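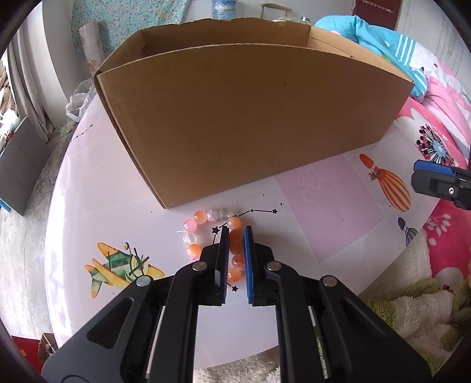 Lyle Ambrose had inherited his aunt's bracelet, her tablecloth with the stars on it, and a cardboard box big enough to ship a calf. The will covered only the bracelet. The other two had come along because his cousin in Zemside didn't want them.

"It's orange," his wife said on Friday, over the beads.

"Some of it's pink."

"Would you wear it?"

He would not. He had phoned Ditska, the jeweler, who quoted him 40 dollars for an appraisal and then asked, in a kindly way, whether there was any metal in it. There was a white cord. Ditska said in that case she'd skip the appraisal if she were him.

So it was going to Givier, to his niece, who was nine and wore everything. The post office wanted a box. Lyle had a box. The clerk measured it in May-morning silence and said 30 dollars.

"For a bracelet?"

"For the box, sir. The bracelet's practically free."

He drove home with both of them and put the cloth back on the table. His aunt used to find her own birth sign on it and set her coffee cup there, and anyone else who tried it got a look. Lyle tried it now with a mug of tea. He waited a minute or two for the look, then went to find an envelope.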